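Search this site Enter keywords Go

This site uses cookies to remember your preferences. Accept Manage settings

EQUIPMENT REVIEW
Brundgate Simulation License, Produce Handling Package
Prepared for departments planning a two-handed robot purchase

Brundgate Technical Services was asked to advise on whether a department should pay for simulation time before it commits funds to robot hands. The package under review is the Brundgate tabletop simulator with the Dido scene library. It was compared with the Morel package, which several departments already hold under an older agreement. The review does not cover the hands as physical products.

Cost and terms

The license is $620 per seat per year. The Dido library is billed separately at $300 and must be renewed on the same date as the seat. Departments that budget by fiscal year should note that the vendor does not prorate, so an order placed late in the year pays for months that fall outside the approved period. Our recommendation is to hold the order until September, when new allocations are released. Training is included for the first seat only.

The Morel package is less expensive at $500 per seat with its scenes included. It supports a single gripper. A department that expects to buy one arm will be adequately served by it and has little cause to change.

Installation

Setup required one working session on a standard workstation. The installer asks for a graphics driver newer than the one on our managed machines, and the request to update it took longer than the installation itself. Departments should open that request before the license period begins. Documentation is complete but poorly indexed, and the section on saving a scene is filed under export.

Performance

Sixty scenes were prepared from the library, all of them table tasks with fruits and vegetables. Loading was reliable. The hand models open and close smoothly, and the finger joints can be limited one by one, a useful feature when the hand to be purchased has not been settled. Surface textures are good on wood and less convincing on produce. Contact between a fingertip and a round object is handled acceptably at slow speeds. At faster settings, objects sometimes slid in a manner we would not expect of a real tomato, and results at those speeds should not be used to support a purchase request.

Lighting can be changed within a scene, though the controls are coarse. Item substitution is simple: one piece of produce may be exchanged for another while the furnishings are left in place. This function accounts for much of the value of the library, as it permits a planner to test a range of shapes without building each table again. 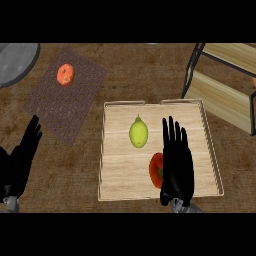
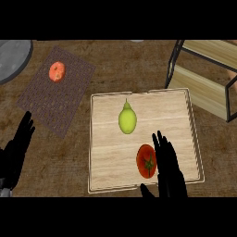
Tray scenes from the produce set: lemon and tomato in the first, pear and tomato in the second.

Planning considerations

A simulator seat should be entered as a recurring cost and kept apart from the capital line for the robot. We have seen requests returned when the two were combined. The capital line should also carry mounting hardware, a spare set of finger pads, and delivery to the room where the equipment will be used. Quotations from Saarinen, our usual supplier of work tables, do not include delivery above the ground floor.

Departments should also decide in advance who will maintain the scenes. The files are small, but they are tied to the version of the software in which they were saved, and older ones must be converted by hand.

Assessment

Recommended for departments planning to purchase two hands, at one seat for the first year. A second seat should be requested only after the first has been in regular use. Not recommended for single-arm projects, for which the Morel package remains on the approved list. Questions about existing Morel seats should be sent to the licensing desk with the seat number and the renewal date.

Review issued 4/16/22

Contact us | Copyright Brundgate Technical Services | Back to top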